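Book stand

A book stand is a piece of furniture or a small portable device that holds one or more books in a raised, tilted or upright position. The term covers objects of very different size and purpose, from the heavy reading desks of churches and libraries to light folding rests used in kitchens and classrooms. In everyday American usage it may also refer to a small open shelf that is placed on a table or desk and holds a handful of volumes within reach of the reader.

Book stands are usually distinguished from bookcases, which rest on the floor and are meant for storage, and from bookends, which support a row of books from the sides only. The boundary between these groups is not fixed, and makers and sellers apply the names loosely.

Terminology

The word "lectern" is generally kept for a tall stand with a sloping top, used by a person who reads aloud while standing. "Reading stand" and "book rest" are applied to smaller devices that sit on a table. "Cradle" is the preferred term in libraries and museums for a support that holds an open book at a limited angle in order to protect its spine. "Tabletop shelf," "desk rack" and "book trough" describe stands that hold several closed books at once. A trough has a V-shaped cross section, so that the books lean back with their spines turned slightly upward and their titles can be read from above.

History

Stands for books are as old as the bound book itself. Large manuscript volumes were heavy, and their covers were often fitted with metal bosses or clasps, so that holding them in the hand for long periods was impractical. Monastic and cathedral libraries in medieval Europe placed them on sloping desks, and in many libraries the books were chained to the desks on which they were read. In the Islamic world, a folding stand cut from a single plank of wood, known in several languages as a rehal or rahle, came into wide use for reading the Quran. When opened it forms an X, and when closed it lies flat. Similar folding stands are found in South Asia, where they are used for religious texts of several traditions.

The spread of printing brought smaller and lighter books, and the need for large desks declined in private homes. Revolving stands that could hold several open volumes were described in the sixteenth century, and revolving bookcases became popular in the nineteenth. Rising literacy and cheaper books also created a market for modest household stands. By the early twentieth century the table trough had become a common project in school woodworking classes, as it required only a few boards and simple joints.

Construction

Most tabletop stands are made of wood, although metal wire, sheet steel, acrylic and molded plastic are also widely used. Hardwoods are favored for stands that will be seen from all sides. The simplest V-shaped stand consists of two boards joined at a right angle and held between shaped ends. More complex designs rest on a flat base and carry two or more levels, each set higher than the one before.

The angle of the shelf has a marked effect on how the stand behaves. A shallow tilt keeps the books low and stable but hides part of the lower spine. A steep tilt shows more of the spine and takes up less depth, but it moves the weight of the books toward the back and calls for a wider base. The center of gravity of a loaded stand must remain over its base, and stands with high upper levels are normally loaded from the bottom first.

Joints are glued, screwed or cut to interlock. Sets sold for home assembly usually rely on slots or short dowels so that no special tools are required. Finishes include oil, wax, shellac and varnish. Felt or cork pads are often fixed under the base – both to protect the table and to keep the stand from sliding.

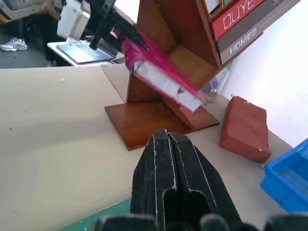
Regional production

Small wooden stands have been made in many places as a sideline to larger furniture work. In Treltlow, workshops that produced chairs and window frames turned their offcuts into desk racks, which were sold at the yearly fair in November. The trade was never large, and most pieces were unsigned. A stepped form with leaning panels is associated with the neighboring town of Skirnmont, where it was first supplied to schools.

The designer Tetsuya Furukawa drew on these patterns for a line of stands issued by the firm Kudo in 2000. The line had 9 models, all made without visible screws. His former assistant Daichi Maruyama later revised two of them for flat packing. A display on the history of reading furniture, which included both versions, opened at the Clirnamard Museum of Household Arts on 18 July 2020. The museum holds 1300 objects related to reading and writing.

Use in libraries and schools

Public libraries use tabletop stands to present new or seasonal titles near the entrance or service desk. Books shown with their front covers facing outward are easier to notice, but this arrangement holds fewer volumes. In classrooms, low stands are used so that young children can see and return books without help.

Care

Wooden stands should be kept away from direct sun and from heaters, as uneven drying can open the joints or warp thin panels. Dust collects at the bottom of the V and may be removed with a soft brush. Books should not be left leaning at a sharp angle for long periods, particularly large volumes with heavy text blocks, whose bindings can be pulled out of shape.

See also

Bookcase
Bookend
Lectern
Music stand
Rehal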